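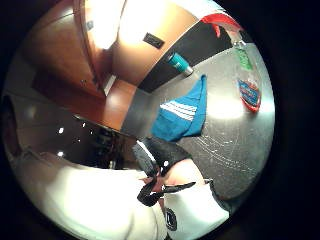

The steel counter alongside our wood cabinets, with the little teal cup.

Stainless Steel Countertop, Brushed Finish
Made to order by the Grondon workshop in Arnodthorpe

I get more emails about this countertop than anything else we sell, so I finally sat down to write a proper page for it. Grab a coffee, I tend to go on a bit!

I fell for steel counters in a bakery kitchen years ago and I've never really gotten over it. You can set things down on it, slide them around, wipe it and get on with your day. The brushed finish is the one I always steer people toward. It's gray and soft looking, and it throws the light back in a wide, gentle glow. The mirror finish looks great in the shop (I'll give it that) but you'll be chasing fingerprints from morning to night. We can still make it for you if you've got your heart set on it.

What I really love, though, is steel next to warm wood. People worry that metal will make their kitchen feel like a hospital, and then they put it up against orange-brown cabinets and the whole room warms up. Small bright things look wonderful on it too. A turquoise cup, a bottle with a green label, whatever you happen to leave out, the color just pops against the gray. If you have a strong overhead light, expect some glare on both the steel and any shiny cabinet doors. I like that, but a couple of customers have gone for softer bulbs after fitting and were happier for it.

What you get

One countertop, cut to your measurements
Brushed finish on the top and the front edge
Front edge folded under, so there's nothing sharp to catch your hip on
Solid backing board, glued at the workshop
A small tub of cleaning paste and two cloths

The standard depth is 25 inches and the longest single piece we make is 10 feet. If your run is longer than that we'll make it in two pieces and send a joining kit. You'll see the seam if you go looking for it, and I'd rather you knew that now. Sink and stove cutouts are $50 each. Cabinets aren't included (I get asked, so there it is).

Ordering

Measure your cabinets in 3 places along the wall, left, middle and right, and send me all of them. Walls wander. Old ones wander a lot! I'll draw up a plan and send it back for you to check, and we don't cut a thing until you've said yes to it. There's a $500 deposit, which comes off your final bill. Lead time is 40 days from the day you approve the drawing, a little longer if you order in September when every kitchen fitter in the county seems to wake up at once.

Delivery is free to Arnodthorpe and Brustport. Anywhere else, send me your zip code and I'll get you a price. You'll want two people at the door, it's an awkward thing to carry around a corner.

Looking after it

Warm water, a drop of dish soap, a soft cloth. Wipe along the grain. Please don't use steel wool, even on a bad day. It will scratch, every steel counter does, and for the first few weeks you'll notice each one. After that they blend together into a sort of soft haze that I think looks better than new. Use a board for chopping and a trivet for hot pans.

Goes well with

The Hodžić cabinet handles, in dark or brushed metal
Grondon splashback strip, black, sold by the foot
Our matching steel shelf, same finish, same folded edge

Prices on this page were updated 2 March 2018. If you'd like to feel the finish before you decide, ask for a sample square and I'll pop one in the mail for you.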